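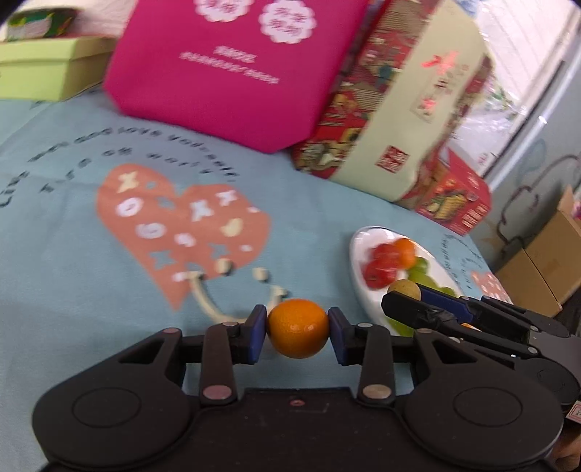
**Figure 4.** A small round citrus with orange, dimpled peel. The label "mandarin" and the label "kumquat" both have their defenders (see Section 4.2).

### 4.2 Naming small fruit under mild social pressure

The picture-naming literature has been kind to the banana. Bananas have one common name, one famous shape, and a rate of agreement among speakers that makes everybody's statistics look good. Small round fruit have been treated less generously, mostly by being left out. Our diary material gave us no such escape, as people in Usteletti and Derura kept buying the things and then talking about them over dinner.

The 295 participants who completed the diary task produced 2121 mentions of fruit that met our criteria: the fruit was present, someone named it aloud, and at least one other person was there to object. We sorted these mentions by the first name offered and by what happened to that name over the next few turns. Coding was done by Dalia Jaunzems and Kadri Rimkutė, who worked separately and then met every Thursday to compare results. Most of their disagreements concerned whether "one of those little oranges" is a name, a description, or a cry for help. We settled on description.

Two patterns stood out. The first is that speakers confronted with a small citrus tend to begin at the wrong level. A speaker who would never call a spaniel "a small dog" in front of its owner will happily say "small orange" in front of a grocer. When corrected, the same speaker often adopts the grocer's word for the length of the conversation and drops it on the way home. Stankevičius, working with older shoppers, called this "rented vocabulary," and we have not been able to improve on the term, though we did try.

The second pattern concerns color. Green and yellow fruit drew more hedging than orange fruit of similar size, and the hedges came earlier in the sentence. "It's sort of a lime" was common. So was "lime, or whatever," in which the second half does most of the work. Speakers seemed to treat orange peel as evidence and green peel as a rumor, perhaps with reason: a green citrus may be a lime, or it may be something else that was picked early.

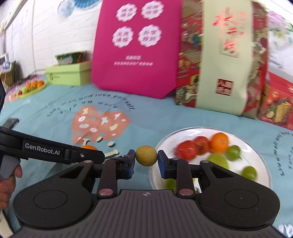

Size pulled in the other direction. Once a fruit was small enough to fit whole in the mouth, participants became more willing to use a name they had never said before, and "longan," "kumquat," and "calamansi" all turned up in households where they had no earlier record. We doubt that this reflects a sudden growth in knowledge. Several diaries note that the word had been read off a sticker moments before, and one notes that it had been read off the wrong sticker.

We also looked at what listeners did. Outright correction was rare, and it was almost never aimed at guests. Far more often the listener slipped a different name into the next sentence and waited. If the first speaker took up the new name, the matter was closed; if not, both names stayed on the table, sometimes through dessert. In one Derura household a pair of siblings kept "tangerine" and "clementine" going side by side for most of April, each apparently under the impression that the other had given in.

These exchanges matter for the model in Section 3, which assumes that conversation partners settle on a shared label as quickly as they can. Our participants could have done so and mostly chose to eat instead. We therefore add a term for low-stakes disagreement — the cost of being wrong about a fruit is small, and the cost of raising it again is paid by everyone at the table. Estimates with and without this term are given in Section 4.3.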